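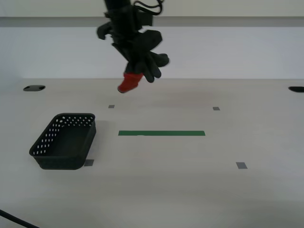

White top, gray wall, month five.

The Vellberg is a desk in the sense that it's a large white surface with the floor some distance below it. I paid $400 for mine, which put it in the middle of the range, above the ones that arrive with a free mousepad and below the ones that want to know how you slept.

Assembly took an evening. The instructions are drawings only, and the little man in them smiles all the way through step nine, where you hold up one end with your knee and hunt for a bolt. The bolts did all fit. I had one left over and have chosen to think of it as a gift.

The top is the best part. Coffee wipes off, ballpoint wipes off if you catch it the same day, and red marker does not wipe off, so there's a faint pink comma near the back left that I now put the stapler on. It shows every crumb. If you eat lunch at your desk, you'll learn things about your sandwich.

Wobble: a little, side to side, when I type angrily. I tightened everything in May and it improved. My old Alleck wobbled when I typed politely, and weighed more than my car.

The one real complaint is the drawer, sold separately under the name Wotow for reasons I couldn't find. It holds pens, provided they lie down. A stack of mail jams it shut, and then you're fishing around with a ruler.

I looked at the Akinola too. It's a handsome thing with rounded corners and it costs $976. My corners are sharp and I've met both front ones with my hip, but for the difference in price I can walk around them.

Four stars. Skip the drawer and use a mug.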